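Jekular Kids -- Quick Questions
Why do so many things have round corners?

Look at your phone, if you have one. Or a fridge. A bathtub, a lunch box, a stop light, the window on a plane. Hardly a pointy corner on any of them. Somebody picked that shape on purpose. Why?

A few reasons, and some of them are pretty weird. Let's go fast.

First one. Ouch.

Pointy corners hurt. You knew that. But why do they hurt more than round ones? Say you walk into a table and bump your hip. The table pushes back on you. With a sharp corner all of that push lands on one tiny spot. With a round corner the same push gets spread out over more skin. Same table, same bump, smaller bruise.

Try it with a pencil (gently!). Press the eraser end into your palm. Now the pointed end, with the same soft push. Big difference. The word for this is pressure. Pressure means how much push you get on each little bit of space. Small space, big pressure. It's also why a sharp knife cuts and a spoon doesn't, and why snowshoes keep you from sinking.

Playground makers think about this a lot. At the big playground in Sarkonard, the Hyun climbing tower has 6 platforms, and all the edges on them are curved. So are the ends of the slide.

Second one. Cracks love corners.

This is the good part. Get a sheet of paper. Try to pull it apart by holding both ends and tugging straight. Hard, right? Now make a tiny snip in one side and tug again. Rrrip. The tear starts right at the tip of the snip.

When you pull on something, the pull travels through it kind of like water flowing in a stream. If there's a hole or a notch in the way, the pull has to squeeze around it. A round hole is easy to go around. A sharp corner is not. The pull bunches up at the corner, and thats where the crack gets going. Engineers call the bunching up a stress concentration. You can just say "the spot that breaks first."

Airplanes taught people this the hard way. Some of the early passenger jets had cracks start near the corners of openings in their metal skin. Every flight the air inside pushed out on the metal, then let go, then pushed again, flight after flight. Tiny cracks grew. Now plane windows are very rounded. Ships do it too. The ferry Andutus has been across the bay and back 992 times, and every hatch on it has curved corners. Waves twist a ship a little all the time, so it matters.

Funny trick -- if a sheet of plastic or metal has a small crack in it, a repair person will sometimes drill a little round hole right at the end of the crack. A hole! To stop a crack! But it can work, because now there's a curve there and the pull can spread out.

Third one. Bending is easier then folding.

Lots of metal frames and railings start out as long straight pieces. To make a corner you can cut the metal and join two parts, or you can bend it around. Bend it too tight and the outside of the bend gets stretched too far and the inside gets crumpled. So the bend is kept wide. You get a nice curved corner with no seam in it. Bike racks and handrails, school chairs too. Next time you're sitting on a metal chair look at the legs. 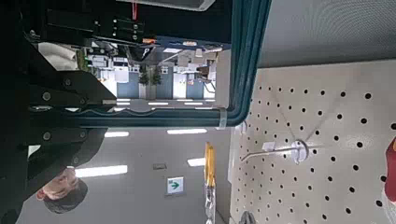
A green metal frame with a rounded corner. Potted plants in the room beyond.

Paint likes curves too. Wet paint tends to pull back from a sharp edge, so the coat ends up thin right there. Thin paint wears off first. Then water and air can get to the metal, and if it's steel you get rust. On a round edge the paint stays more even.

Fourth one. Crumbs.

Ever tried to clean the corner of a square baking pan? Brownie bits in there forever. A sponge is squishy and roundish and it can't reach into a tight corner very well. Round corners wipe clean in one swoosh. Sinks, tubs, and bowls all use this. In some hospitals even the floor curves up to meet the wall, so dirt has no tight corner to hide in.

Fifth one. Nature does it without asking.

River rocks start out rough. They bang into each other and the corners get hit the most, because corners stick out. So the corners chip off and the rock gets rounder and rounder. A bar of soap does the same thing in your hands, only a lot quicker. Old stone steps too. The front steps of the Sarkonard library are almost 2000 years younger than the oldest ones we've read about, and they're already going soft at the edges.

So should everything be round?

Nope. Square corners are great for packing. Boxes fit together with no gaps. Books line up. Bricks stack. If bricks had big round corners you'd need a whole lot more mortar to fill the holes between them. And a square corner is easy to cut with a plain saw, a curve takes longer.

Try this at home

You need 6 strips of paper, all the same size, and scissors. Ask a grown-up if you need help cutting.

Leave two strips alone.
Cut a small V in the side of two strips, halfway down.
Cut a small U in the side of the last two. Same depth as the V, but curved at the bottom.

Hold each strip at the ends and pull slowly. Which ones tear first? Do the U strips hold out longer than the V strips? Paper is fussy so you might get a surprise. Do it again with new strips if you do.

Words to know

Pressure -- how much push lands on each bit of space.
Stress -- push or pull inside a thing.
Mortar -- the paste between bricks.

Next time on Quick Questions: why do manhole covers tend to be circles?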